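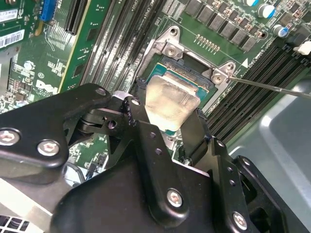 The processor in its socket, with a thin metal plate resting against the top of it and the black memory slots on either side.

Nelex workstation: motherboard and processor
Gallery and notes by Kai Kettler

The Nelex is an old desktop workstation that I bought in May from Amaral, a shop that clears office equipment. I paid 200 pounds for it, which included the case, the power supply and a box of spare screws. I have been rebuilding it in the evenings and this page covers the motherboard. The case and the drives have their own pages in the gallery.

The socket
The silver retention frame goes all the way round the processor and has rounded tabs at the corners. The upper tabs show well at the top. I cleaned the frame with a soft brush and left the scratches alone. The screws on mine came out with an ordinary screwdriver, though one of them was stiff and I had to go back to it after tea. They are now back where they came from. I kept them in an egg box with the corners labelled.

The processor
The green edge of the processor shows round the plate, and there is a row of very small gold contacts along the top border. I do not touch those if I can help it. I hold the processor by its sides and put it straight down, with no pushing. If it does not sit flat under its own weight, take it out and look at the markings again.

The triangle
There is a small white triangle printed on the board just to the right of the retention frame. It shows which way round things go. I missed it completely the first time I had the board out and spent a good while comparing corners with a torch. It is easy to see once the area has been dusted.

The plate
Thin, a silvery beige, and a bit scuffed. The surface has a brushed finish, so it catches the light and the marks look worse in some directions than in others. I have not tried to polish it.

Memory slots
There is a bank of black slots on each side of the socket. The labels between the slots on the left are printed very small and I needed a magnifier to read them on the bench. I wrote them out on a sheet of paper and taped it inside the side panel. The latches were full of fluff when the machine arrived. A wooden cocktail stick got most of it out, and a dry paintbrush did the rest.

I have had trouble with one memory module, which worked in one slot and was ignored in another. Cleaning the edge of the module with a pencil rubber sorted it out. I would try that before buying a replacement.

Cooler and paste
The original cooler is a heavy thing with a noisy fan. I have replaced the fan with a quiet one from Nokance, bought for 13 pounds, and kept the metal part. The old paste had gone hard and came off with kitchen paper and cleaning alcohol. A blob the size of a small pea was enough for the new paste. Tighten opposite corners a little at a time and it goes down level.

Running it
The first start took more than 14 minutes of beeping, switching off and trying again, all caused by a power lead I had not pushed in fully. With that fixed it started normally. I use it for scanning old slides and for keeping the accounts of the model boat club, and it is quick enough for both.

Still to do
Find a blanking plate for the back of the case.
Replace the front USB lead, which is loose.
Shorten the fan cable or tie it back.
Drurno sell the blanking plates in packs, but I only want one. If you have a spare, please use the contact form.

Next in the gallery: Nelex workstation, case and drives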